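Open day at the Moodley Institute: an interview with the head of the household robotics program

The Moodley Institute opened its domestic robotics laboratory to the public this fall. Nearly 2000 people registered for the open day, and 800 were given a place. Before the doors opened, the head of the household robotics program met with the Institute's communications office to discuss the Inero project, the demonstration kitchen, and what visitors should expect from a machine that clears up after a meal.

The project began as an agreement between the Institute and Dristik, the company that supplies the arm controllers. The first phase dealt only with a table and a set of blocks. The move to a full kitchen came later, and according to the program head it was the visitors who prompted it.

"At our earlier open days, people would watch the arms stack blocks and then ask the same thing: when will it do the dishes?" the program head recalled. "We had a polite answer prepared. After a few years we decided it would be better to try."

The demonstration kitchen was fitted with standard household equipment, bought from ordinary stores. No markers were added to the appliances, and the height of the counter was not changed. The program head described this as a condition the team set for itself at the start, and one that has caused most of the delays.

"A dishwasher is a difficult object for a robot. It has a door that folds down, racks that roll, and a great many thin pieces that look alike to a camera. A person reaches under the upper rack without thinking. For the arm, that is a narrow space with an edge on every side, and the planner has to find a way in and a way out again before it moves at all."

Asked why the robot works with two arms, the program head pointed to the layout of the room. The sink and the dishwasher are close together but at different heights, and a single arm would have to travel between them for every item.

"With two, one can stay with the sink and one can stay low. They are not always doing something useful at the same moment. Quite often one of them is waiting. We would like to reduce that, but we are not in a hurry. Waiting is safe."

Safety occupied a good part of the conversation. The Institute permits groups of 15 in the laboratory at one time, behind a line on the observation side, and an operator holds a stop control during every run. The program head confirmed that the speed of the arms is reduced when the public is present.

"Some visitors are disappointed by the pace. They have seen films where a robot moves very quickly, and those films are often sped up. We do not do that with our own recordings, and we certainly cannot do it with people standing in the room. I ask everyone to stay for one full attempt, even if it is slow."

The interview turned to results. The team keeps a record of each attempt at a given task, including the ones that are abandoned. In the last series before the open day, the robot was asked to pick up a plate from a rack in the sink and place it in the dishwasher. It completed 61 percent of the attempts without help from the operator.

"That figure will be on the wall next to the demonstration," the program head said. "There was some discussion about whether it should be. My view is that the public pays for a large share of this work and should see the number. It also helps the operators. When the gripper misses, the group already knows that this is part of the day."

The most common cause of failure, the program head explained, is the first contact with the rim of the plate. If the fingers close a little too early, the plate tips in its slot and the arm must withdraw and look again. Glossy surfaces are a second problem. Reflections on a polished counter can be read as objects, and the team has spent much of the year teaching the system to ignore them.

"We could have put in a dull gray counter and saved ourselves several months. I was tempted. But people have shiny kitchens."

On the question of when such a machine might be sold, the program head declined to give a year. Dristik has shown interest in the grasping software, which may find its way into warehouse equipment well before it reaches a home. The Institute's own plans are more modest. A second series of trials, with bowls and cutlery, will begin in November, and the results will be presented at the winter meeting.

"Cutlery worries me more than anything else on the list," the program head added. "Ask me again in the spring." 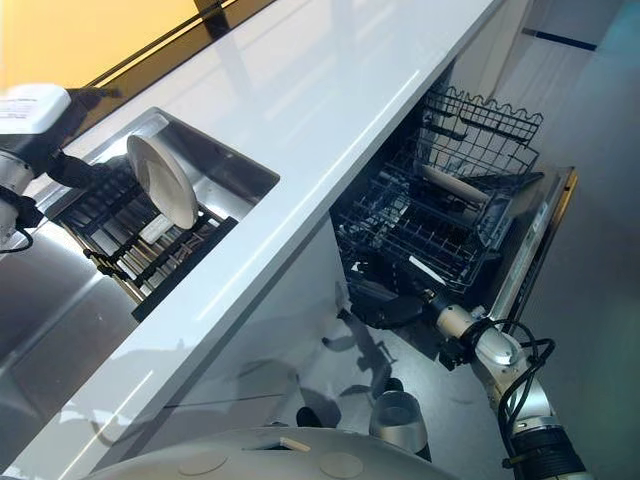 PRERKIER, Oct 7, 2018 - Inero at work in the demonstration kitchen, with one gripper just above the plate in the sink rack and the other reaching into the dishwasher under the upper rack. Visitors who did not receive a place may add their names to the waiting list at the Institute's front desk. School groups are asked to write to the education office, giving the age of the students and a preferred day of the week.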